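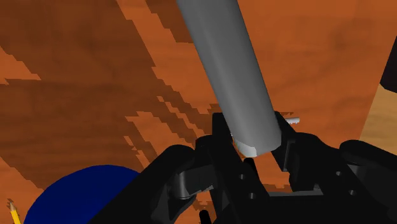
Page last changed: Monday, 4:10 p.m.

Home | News | Letters | Back Issues | Subscribe

January
By Ngan-ling Kong

Teaching by hand, or by patience?

Dastley wants us to believe that anyone who can move a joystick can teach a robot. The company's new package, called Fuvar, lets a person steer a simulated arm by remote control while the software records every move. Do the job enough times, the pitch goes, and the arm will learn to do it alone.

The job on show last month was a plain one: get the two black fingers around the end of a gray cylinder on a wooden table, with a pencil and a few other odds and ends left lying about. Yao-tsung Lo, who runs the demos, calls the clutter "the honest part." Maybe so. The shadows on that tabletop have edges like a staircase, and I would like to know what a policy trained on those makes of a real workbench at four in the afternoon.

Dastley says it has 1,194 recorded demonstrations of the task, made by four operators. It also says the trained arm succeeds in up to 90 percent of runs. I asked what happens in the rest and was told the logs are still being sorted. I asked whether a dropped cylinder counts as a failure if the arm picks it up again. Pui-shan Chuang, on the software side, said that depends on the time limit. She was at least straight about it.

My bigger doubt is over who does the showing. Steering a gripper through a screen is slow and fussy work. Nahom Moges, who tried it for us, spent 84 minutes on his first session and threw out most of what he recorded. His fingers kept coming in too wide – with no feel for contact, he was going by eye alone. An arm that copies him will copy that too, bad habits included.

Hsieh, the rival shop, has people push a real arm around by hand. That has its own troubles, and you need an arm. But you can tell when you've bumped something.

Dastley plans a trial on hardware next. I've asked to see the failures as well as the clips.

We use cookies to remember your reading settings. Accept | Manage
Get this newsletter by email. Sign up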